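Setting Up the Side Camera on the Drorkeo Kit: Position, Focus and First Test

Oona Ikonen
September 8, 2022

The Drorkeo is sold by Zodis as a small pick-and-place kit for the desk. In the box you get the arm, the control box, two cameras with brackets, and a printed sheet that is correct but very short. I bought mine in July and have built it up two times, the second time with more patience. This page is about the part where the sheet helped me least, the side camera.

What you need before you start

The arm must already be bolted down and able to go to its home position. You also need the small hex key from the kit, a ruler, a piece of card with some printed text, and a flat object that you really plan to pick. Please do not use the calibration cube from the box for this work. It is so easy to see that every setting looks good with it.

Step 1. Fix the bracket loosely

Put the bracket on the left rail, in the second slot counted from the arm. Tighten the lower screw by hand only. The upper screw can stay open for now, so the camera can still turn. The cable should go behind the rail and not over it. On my first build the arm pulled the cable at full reach, and I had to start again.

Step 2. Set the distance

Open the Drundside software and choose Cameras, then Side, then Live. Measure from the front of the lens to the place where your part will lie. The sheet recommends 100 mm, and for thick parts this is fine. For thin panels I got better results at 56 mm, but then the view becomes narrow and you must place the part with more care. Below 50 mm I could not get a usable picture at all.

Step 3. Turn the focus ring

Lay the card with text at the working place and turn the ring slowly until the letters are clear. Then take the card away and put your real part there. Wait a moment after each turn, because the live view is a little behind your hand. 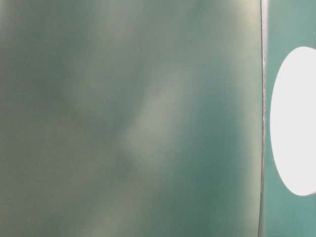

Focus on this kit is shallow, and at short distance you have to decide what should be sharp. For picking, I want the edge of the part, so I do not try to make the whole view nice. A blurred green area can fill most of the picture and it does not disturb me, as long as the thin pale edge stands clear against it and I can even find a few faint nicks along it. A white oval on teal, like the one at the right, gives strong contrast, but it is cut by the border of the view, and I would not choose it as a reference mark. The software needs the full outline of a mark. Use the long edge instead, with the option Line, and draw the search box narrow.

Step 4. Lock and check

When the edge is good, tighten the upper screw first and the lower screw after. Do it in small turns, changing between them. The camera moves a little while you tighten, so look at the live view again and correct the ring if needed. Then press Store View.

Step 5. Test picks

Run the Repeat Pick program with 4 picks and watch the green line on the screen. If the line jumps between picks, go back to Step 3. If the line is quiet but the arm arrives beside the part, the problem is in the arm calibration and the camera can stay as it is.

Is the kit worth the money?

For learning, I think yes. The arm is stiff for its size and the software did not crash for me. What I miss is a scale on the focus ring, so that I could write down a good setting and return to it. I made a small mark with white paint, and it works well enough.

Zodis also offers a setup visit through their partner Sepúlveda. I did not order it. If you have one free afternoon and the steps above, you can do this part yourself. The top camera uses the same bracket, but its menu is different, and I will write about it on a separate page.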